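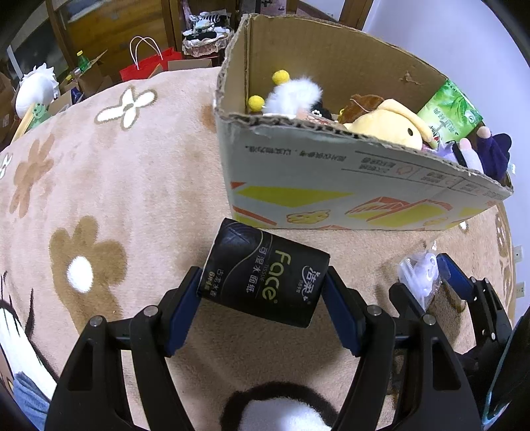 Search this site
Search for:
Go

Clarkthorpe Web Publishers' Group
Minutes of the ordinary meeting, 1 Aug 2021

Reading time: 4 minutes

Present: 8 members, including the chair and the minute-taker. Two apologies were received and noted.

1. Minutes of the last meeting

The March minutes were agreed with one correction. Under item 4, "page views" should read "visitors". The minute-taker will change the copy on the site.

2. Matters arising

The shared hosting account has been renewed for another year. The old forum is still online but closed to new posts. Members who want to keep anything from it should copy it out before the next meeting, when it will be switched off.

The chair had written to the advertising network about late payments to three members. A reply came, saying the payments were held back for an address check. Two have now been paid. The third member has sent the form in again.

3. Email newsletters

Most of the meeting was given to this item. The question carried over from March was whether members with small sites should charge for a newsletter, sell a sponsor's slot in a free one, or carry on as they are.

The member who runs the Griva walking site reported on a paid newsletter started in the spring. The free list stands at 2,000 addresses. Of those, 54 have taken the paid edition, which goes out twice a month and contains one full route with a map. Income covers the mailing service and the hosting, with a little left over. The work takes most of a day per issue. Three readers cancelled after the first month and gave the price as the reason.

The member was asked whether the free edition had suffered. Opens had dropped slightly. It was hard to say if this was down to the paid edition or the time of year.

The member who runs Toprak, the allotment and soil site, has gone the other way and sells one sponsor's line at the top of each free issue. A seed merchant took the first run. The list is much smaller, at 200 addresses, but nearly all of them are growers and the merchant has asked to book again. The price was set by guesswork and the member thinks it was too low.

Points made in discussion:

- A sponsor's line should be marked as such in the same size of type as the rest. All agreed.
- Paid editions need a fixed timetable. One member had stopped a paid newsletter two years ago after missing issues and having to give refunds.
- Asking readers what they would pay for gave poor results for two members. People said yes in the survey and did not sign up.
- Some mailing services count unsubscribed addresses towards the monthly limit. Members should clear these out before moving up to a dearer plan.

It was suggested that the group offer sponsors a joint booking across several newsletters. There was some support, but the subjects are very different and two members did not want their lists linked with anyone else's. No decision was taken. The Toprak member will draft a one-page rate sheet that others can copy if they wish.

4. Jodel mailing tool

A short demonstration was given of Jodel, the mailing tool one member has been writing for their own use. It handles sign-ups, sends plain text issues and keeps a record of bounced addresses. It does not yet take payments. Members asked about backups and about what happens if the server is down when an issue is due – at present the issue waits and has to be sent by hand.

Agreed that two members will try it with a test list and report back. No live lists to be moved for now.

5. Consent wording

The minute-taker had compared the sign-up forms on all members' sites. Several had the box ticked already, and one had no link to a privacy page. Members concerned have been told and will put this right. A standard wording will be sent round by email.

6. Any other business

The projector lead is missing from the group's box. Whoever has it is asked to bring it back.

One member asked for print-outs of the agenda in larger type. Agreed.

7. Next meeting

Date to be fixed by email. Items so far: closing the forum, rate sheet, Jodel test, and the late payment if still unpaid.

This site uses cookies to remember your settings. Accept | Read more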